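Cutting out added sugar for a month, anyone else tried it?

norkton_baker wrote:
Hi everybody! I've decided to give up added sugar until the middle of next month (yes, over the holidays, my sister thinks I've lost my mind) and I'd love some company. I've been dragging by three every afternoon, and when I added up my coffee creamer and my granola I was a little embarrassed. Fruit stays, and so does plain yogurt. I'm on day 6 and the headaches are letting up, but oh, I miss my toast with jam.
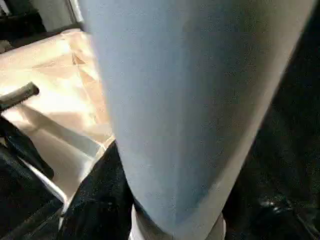 Close-up, blue-grey

Heriberto Cervantes wrote:
Good for you! I did this in August and it went better than I expected, though the first week I was a bear to live with. What saved me was roasting a big tray of carrots and sweet potatoes and eating them cold out of the fridge whenever I wanted a cookie. I'd keep a little honey, though. Going without any at all made me miserable.

lireneck88 wrote:
I have to disagree about the honey, Heriberto, and I say it with love. Honey is sugar, and for me one spoonful turns into four. I stopped completely and by the second week a plain apple tasted like dessert.

Heriberto Cervantes wrote:
Fair enough, we're all built differently! My one spoonful stays one spoonful, but I do know folks who can't stop there.

norkton_baker wrote:
Thank you both, I think I'll skip the honey until New Year's and then see how I feel. Do either of you have a breakfast that isn't eggs? I'm so tired of eggs.

lireneck88 wrote:
Oatmeal with mashed banana and cinnamon, and a pinch of salt, don't leave out the salt!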